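About Wimness

Hi, and thanks for clicking through to the page almost everybody skips! I started Wimness from a spare bedroom in Cernemthorpe because I was fed up with writing job ads that sounded like job ads. I'd spent years in hiring departments, copying last year's posting, changing the title, adding two more bullet points somebody upstairs wanted, and then wondering why the same forty-word cover letter kept landing in my inbox.

So now I write the things for a living. If you need to hire a bookkeeper, a pastry cook, a line supervisor or a person to run your front desk, you tell me about the job and I turn it into a page that the right person would want to read to the end. I also rewrite career pages, rejection emails (please let me fix your rejection emails) and those automatic "we have received your application" notes that read like a parking ticket.

How it works is pretty simple. We talk on the phone for an hour or so, and I ask a lot of nosy questions. What does a bad afternoon look like in this job? Who left, and what did they complain about? What would a new person be proud of by August if they started in the spring? I also like to talk to somebody who does the work now, without the boss on the line, and that's usually where the good stuff comes from. Then I go away and write. You get a first draft in 7 days, we argue over it a little, and I send you the final version in plain text so it can be pasted into whatever creaky hiring software you're stuck with. 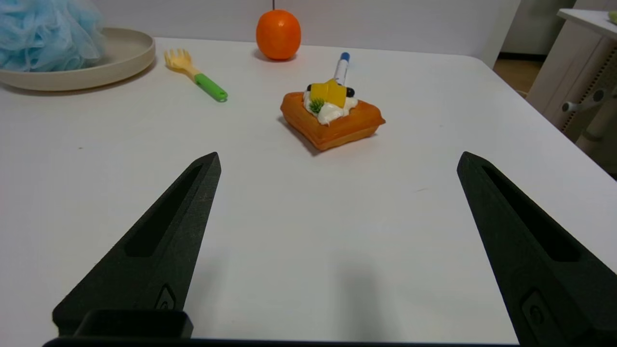 Do you post the ads for us, too?

I leave the posting to you, but every draft comes with a short list of places I'd try first, and I'll trim the text to fit a site with a 2000 character limit at no extra charge.

My first real client was Niltuletti, a small company that makes machine parts and had been looking for a night shift lead for most of a year. Their old ad asked for 17 separate skills, and I'm still not sure what a few of them were. We cut it down to four, put the pay in the second line and described the actual shift, including the walk across the parking lot in January. They hired a woman who told them it was the only ad she'd read that month that said what time she'd get home. I think about that a lot!

Then came Hứa, a family restaurant with a kitchen staff that never seemed to stay past summer. That one took three drafts and a very long lunch (I did not complain about the lunch). I've written for dentists since then, and school districts, and a guy with one truck who needed a second driver. As of this writing I've finished 2293 postings, and yes, I keep them all in a folder, and no, you can't see the early ones.

A few things I'm stubborn about, so you know before you call. I put the pay in. If you can't share a number or at least a range, I'm probably the wrong writer for you. I don't use "rock star," "ninja" or "family," unless you are in fact hiring your cousin. And I won't ask for a degree that the person doing the job today doesn't have.

It's still just me over here, in a slightly bigger room now, with a better chair. I answer email in the morning and I'm on calls until 4 p.m. Send me the ad you've got, even if it's awful, even if it's half a page of notes with a coffee ring on it, and I'll write back with what I'd change first. That part's free.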